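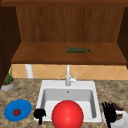 Grekstead pool to trial shorter turn drills for breaststroke squads

Coaches at the Grekstead swimming centre are to change the way breaststroke turns are taught from February, after a winter of timed sets showed that most squad members were losing speed between the wall and the first full stroke.

The trial covers the two senior squads and runs for six weeks. Each swimmer will complete 13 turns per session from a moving start, beginning inside the flags and finishing at the first breath after the breakout. Full-length repeats will be kept for the end of the session, with a main set of 400 metres.

The main change concerns the underwater pull-out. Squad members have until now been taught to hold the first glide for a fixed count before starting the arm pull. Under the new programme they will begin the pull when speed starts to drop, which differs with body size, push-off depth and fatigue. A single dolphin kick is allowed during the pull-out, and it will be taught at the start of the arm pull, with the hips kept level and the head in line with the spine.

Push-off depth will also be checked. Swimmers who leave the wall too close to the surface meet more wave drag, and those who go too deep have to spend the second half of the pull-out climbing. Coaches will set a working depth for each swimmer and mark it on the session card.

Timing will be handled with the Flullila poolside system, already in use in the end lanes. It records the two-handed touch, the moment the feet leave the wall and the point at which the head breaks the surface. Results go to the Lahlou club database after each session, where swimmers can compare their turns at the start and end of a set.

Sessions take place on Thursday evenings and last 60 minutes. Lanes one and two will be closed to public swimming during that time, while the remaining lanes stay open as normal. Squad members should bring short fins for the warm-up only. Snorkels are not needed.

Entries for the spring short-course meet are unaffected by the trial.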